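Section 4: Working rules for picking and handling parts with the Rada arm

Before you start this section you should have the arm bolted down, the Skaltex controller talking to it, and the e-stop tested from both sides of the bench. If any of that is still on your to-do list, go back to Section 3. I'll be here.

I wrote these rules for our own shop at Casura and have been adding to them ever since. Some come straight out of the risk assessment we did when the cell was set up. Others are things I learned by dropping parts. Your site may have stricter rules than mine, and if so, yours win every time.

4.1 Before you enable the arm

1. Walk around the cell and take out anything that isn't part of the job. Cups, rags, your phone, the marker you were looking for yesterday.

2. Check that the e-stop button is where the operator can hit it without reaching across the arm. On our benches it lives at the front left. Pick a spot and use the same one on every bench, so people don't have to think.

3. Look at the finger pads. If one is torn, shiny or coming away at a corner, swap both. I never mix an old pad with a new one – the part ends up sitting crooked and you'll spend an hour blaming the software.

4. Load the right job file and read its name out loud. Yes, you'll feel silly. We have two files that differ by one digit, job 2220 and job 2200, and I have run the wrong one with great confidence.

5. Set the speed override to 70 percent or lower. Leave it there for the whole first run, even if the program ran fine last week.

Note: The override goes back to its last value when you power up, so check it again after every restart. A February update to the Achari pendant software moved the display to the second tab, which I still grumble about.

4.2 Gripping by a tab or clip

Lots of molded plastic parts have no good flat side to grab, so we end up going for a small feature on the rim. It works fine if you're patient, and it goes wrong quickly if you treat the tab like a handle. The position to aim for has a finger on either side of the feature, with the gap between them lined up on it before anything closes. 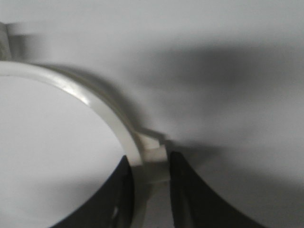

Photo: Casura cell notes, wrist camera view

On a round part with a raised rim, a tab that sticks out gives you something to line up on, but the rim is right there beside it and a finger can end up against the rim first. So take these steps in order.

1. Jog to the approach point above the tab and stop. Let the arm settle before you look at the camera picture. If the edges look doubled or smeared, don't judge a gap from that picture. Wait a moment and grab another one.

2. Turn the wrist until the fingers straddle the tab. Use the small jog step for this, never the continuous one.

3. Lower the arm with the fingers open. Watch both fingers, not just the one closest to you. If either one touches the rim and starts to push, stop, back up and correct the wrist angle.

4. Close at the lowest force setting that holds. Start low and go up one notch at a time. I know it's tempting to skip ahead, but thin plastic will bend quite a bit before it complains, and then it complains all at once.

5. Lift a finger's width off the surface and pause. If the part swings or tips, put it down and choose another spot. A tab is fine for nudging or turning a light part. For carrying a heavy one, you want a grip on the body or a different set of fingers.

6. Save the grip point only after you've repeated the whole thing cleanly with the part set down fresh each time.

Caution: Never reach in to straighten a part while the arm is enabled. Not even a tiny nudge. Press pause, wait for the steady amber light, then disable the drives from the pendant. Pause by itself leaves the motors powered, and the arm can move again if someone taps resume.

Caution: Pinch points are worst right where the fingers meet the part. Gloves don't fix this and loose ones make it worse, so take them off or wear snug ones that your safety person has approved.

4.3 Pale parts on pale surfaces

This one cost me most of a Saturday. White plastic on a light gray surface gives the vision tool very little to work with, and a soft shadow can look more like an edge to it than the real edge does.

1. Turn off any lamp that throws the arm's shadow across the work area. Overhead light plus one diffuse side light has been the best mix for us.

2. Teach the part with the arm parked where it will be during the real pick. Teaching with the arm out of the way gives you a lovely clean picture that you'll never see again.

3. Raise the match score until the tool stops finding parts on a bare surface, then test it with a real part in several positions.

4. If it still hunts around, put a dark matte mat down. I held out against this for ages – it felt like cheating – and now every bench has one ready in the drawer.

4.4 Who may do what

Anyone who has done the basic session can start, pause and stop a saved job. Changing grip points, force or speed needs the full pendant training and a login of your own. Please don't share logins, even for a quick fix. When a setting has been changed, I want to be able to ask the person who changed it what they were seeing.

Write every change on the cell sheet: old value, new value, why. Error 182 (grip lost during move) goes on the sheet too, every time, even if the part landed safely and the job carried on. If you get it again on the same grip point, stop using that point and go back to 4.2, step 1.

At the end of the shift, open the fingers, send the arm to its park position and disable the drives before you wipe anything down. Pad cleaning is covered in Section 5.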